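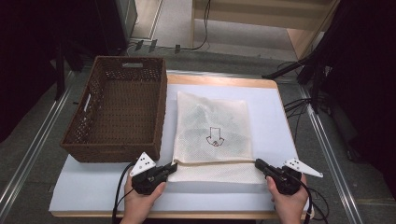
Figure 2. A wicker basket and a mesh drawstring bag on a small table.

Home | Issues | Articles | Contact

January
Giltbridge Household Studies

4.2 Reusable containers and shopping trips

The Giltbridge survey asked 1,047 households what they carried to the store and how often they went. Mesh bags and baskets (Figure 2) were grouped as reusable containers. Households in Pralik made two trips a week at the median, and those in Hastard made six. Trip counts were higher where a store was within walking distance. Following Kramer, we left out trips made only for fuel or medicine. Car ownership had little effect on container choice once distance was included in the model.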